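Slide 1. Clearing shared desks: what to do with part-used bottles.

Seven minutes, two for questions. Handout is sheet 731. Start with the rule, then the photo.

The rule: any container with liquid in it is dealt with before paper, boxes or mugs. It comes off the table upright, cap on. Check the cap by hand first. Screw caps get left a quarter turn short more often than people admit.

Slide 2. Leave it up while talking.
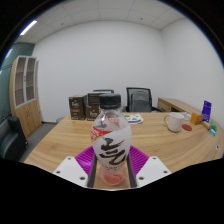 **Workplace Services, Kumevia: Desk and Storage Team**

Point out the level. A small amount of pink liquid at the base still counts as contents, so the bottle does not go in dry recycling. Read the label before deciding where it goes. If no one in the room reads Chinese, set the bottle aside and ask; do not guess from the colour.

Then the rest of the table, in order:

- mug to the kitchen, coaster stays
- printed sheet to the owner's tray
- boxes checked inside before flattening
- small items on the right into one tray, labelled with the desk number

Chairs are pushed in last.

Slide 3. Storage. Britudard shelving, lower shelf only for liquids. Ffion Ruddock holds the key and has the revised list from April. Pause for questions on labels, then hand over to her for the cupboard layout.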